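Plarkarel Bench Arm, Second Revision: Four Weeks of Shop Chores

2018-09-22

The Plarkarel is a six-axis tabletop arm with a two-finger gripper, a wrist camera and a controller the size of a lunch box. Bondarchuk, which distributes it, sells it as a helper for small shops and, in the same brochure, for kitchens and laundry rooms. I ran the second revision through August on the packing bench at Staltidmont, where we put together mobile robot kits and mail them out. The question was narrow: can it take over any chore that a person now does between other jobs?

Installation took one afternoon. The base clamps to any bench edge up to two inches thick, and the supplied clamp is good. Calibration is done with a printed target and went through on the second try. The software, Kunduvstead, runs on an ordinary desktop PC and lets you teach a task either by moving the arm by hand or by writing a short script. Hand teaching is faster to set up. Scripts are easier to fix later, and I ended up converting everything.

I gave it four chores: clearing the bench at the end of a shift, laying out parts for a kit, picking up paperwork and putting it in the box, and wiping down the surface. I logged 133 runs. A run counted as a pass only if no one touched the arm or the objects between start and finish.

Parts layout was the best of them. With blocks, brackets and wheels in fixed trays, the arm passed nearly every run and placed parts within a few millimeters of where they belonged. Take the trays away and tip the same parts onto the bench, and the pass rate drops to the point where I would not leave it alone. Wheels are fine from any direction, the rubber gives the fingers something to hold. Small screws should be kept out of its reach entirely.

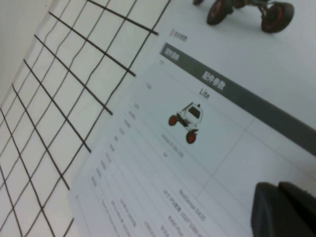
Paper is a different matter. A single sheet lying flat on a smooth bench has no edge the fingers can get under. The vendor's suggested routine is to press down with one fingertip, drag the sheet past the bench edge and pinch the overhang. It works with card stock. With ordinary office paper the sheet buckles on one run in three, and the software reports a successful grasp whether or not there is anything in the gripper. Anything made of wire causes a related problem. The camera looks through the openings, the depth reading lands on the surface behind, and the fingers close either too low or on nothing. I got around it by teaching a fixed grasp point, at the cost of having to put the item down in the same place every time.

Bench clearing combines all of these failures. The arm removes what it recognizes and leaves what it does not, so a person has to finish the job. Wiping was acceptable with a foam pad held in the fingers, though it skips the area within a hand's width of the base.

Speed is the other limit. A kit layout that takes me under a minute took the arm 4, and it stops completely when a person leans into its work area. That is correct behavior for a safety system, but on a shared bench it means a lot of stopping.

Durability has been good. The finger pads show light wear, the joints have not developed play, and the cable along the forearm is better routed than on the first revision. The fan is loud. The manual is thorough on mechanics and thin on error codes.

As for the household claims, I would ignore them. A kitchen counter is less orderly than our bench, and our bench was already too much for it without trays. At home you would spend longer preparing the chore than doing it. In a shop with repeat work, fixed trays and someone willing to write scripts, it can earn its space on one task, possibly two. We kept ours for parts layout and went back to picking up paper by hand.

Pros: accurate with fixtured parts, solid clamp, readable scripts, sensible stop behavior.
Cons: flat paper, wire goods, false grasp reports, slow, fan noise.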